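July 6, 2018

My sister-in-law has bought a Flala. If you haven't met one, it is a machine the size of a small fridge that folds shirts, provided you have already buttoned them, turned them the right way out and clipped them by the shoulders to a rail at the front. It cost her £779. I timed it against myself on her landing in June, using a pile of my brother's work shirts, and I won, slowly, with a cup of tea on the go. The machine does a very neat fold, I'll give it that. But all the bother of laundry comes before the fold: finding the thing, shaking it out, working out which hole is the neck. The Flala leaves that part to you and then does the bit a child can do.

I've been grumbling about this for years, as regular readers know (both of you). Every spring someone shows a film of a robot loading a dishwasher, and every spring the plates are all the same plate. I used to work in the alterations room at Primari in Badow, hems and linings mostly, and at one point we were promised a machine that would take over the zips. A man came and measured the benches. We went on doing the zips.

Cloth is the trouble. It has no shape of its own, and it's never in the same place twice. Thread is worse. Laiba Virk, who had the bench next to mine and could put a zip in faster than I could unpick one, used to say she would worry about her job on the day a machine could tie off a loose end by itself in something that moved. I thought that was a good test then and I still do.

So when people tell me the chores are nearly cracked, I go and look at what machines are doing with a needle. Factory sewing doesn't count for me, with its flat cloth and its guides and a person feeding it. I mean one needle, one length of thread, and a soft surface with a gap in it that wants closing. 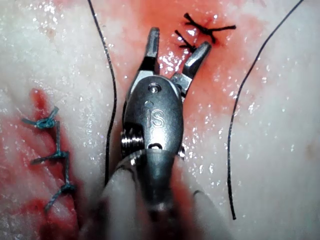
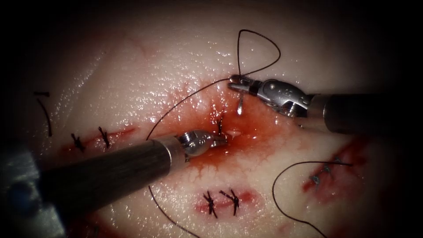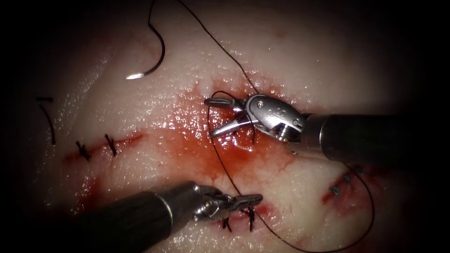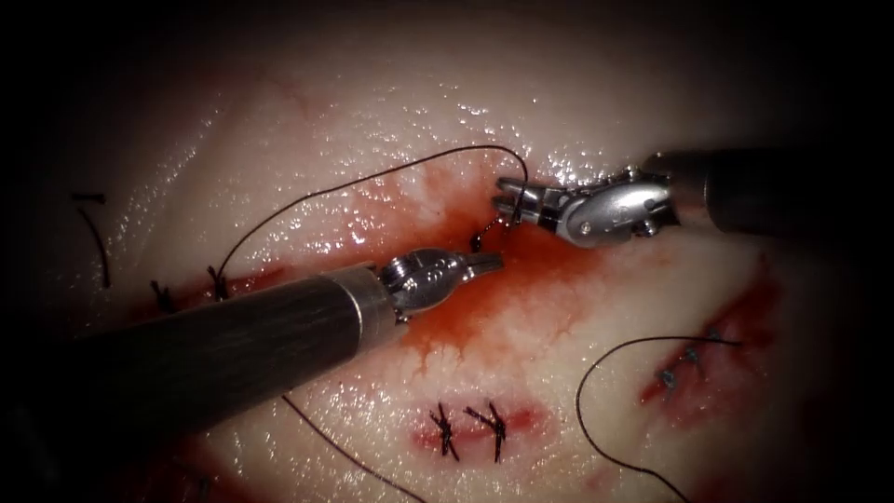 *Metal jaws, dark thread, and a few knots already in.*

I'll admit I looked at these for longer than I meant to. Forget the red for a moment and it's mending. In the last one a pair of jaws has hold of a small curved needle, partly in, with the thread going up and over in a big loose arc to one side. I know that arc. It's the thread you have to keep clear of your own elbow. In the third the needle is lying up in one corner by itself and the thread wanders all over the place, which is also familiar. The second has a tall loop of thread held up above the jaws, and I can't tell you whether that's the start of a knot or a tangle. I've had plenty that were both.

The knots are decent too. Some have their tails trimmed a bit spiky, but I have sent out worse at five o'clock.

Now the grumbling. A still picture doesn't tell you how long any of it took, or how many goes, or whose hands (if anybody's) were on the other end of those two arms. This last is what I'd most like to know, and what gets skated over whenever robots are in the news. A tool that carries my hand's movements to a tiny pair of jaws is a marvellous tool, and I would love one for beadwork. It's still me doing the sewing. A machine that looks at the gap, picks up the needle from wherever it fell and gets on with it is something else, and the two look exactly alike in a photograph.

Then there's the matter of the place. What we have here is one pale surface, lit brightly in the middle, with the work right where the jaws can get at it. My kitchen has a cat in it. A pair of trousers arrives with a tissue in the pocket and the lining already gone, and the customer wants them for a funeral. Our bench at Primari had 400 reels on the wall behind it and I would say 200 of them were black, no two the same black, and choosing the right one was half the skill.

Haris Mengal wrote to me after my last post on this to say I keep moving the goalposts. First I said machines couldn't pick up a sock, then that they couldn't pair socks, and now I want the heel darned. He's right, I do. But the socks kept being the same socks! Give me a robot that will take a drawer it has never seen and I'll stop moving anything.

For what it's worth, I think the needle people are closer to something than the folding people. They have at least gone for the hard bit, the slack thread and the soft edge that gives when you press it. I'd put more faith in that than in another box that wants my shirts clipped to a rail.

My brother wants to know if the Flala can go back. She's lost the receipt, and the thing weighs more than he does, so for now it's on the landing with the ironing on top of it.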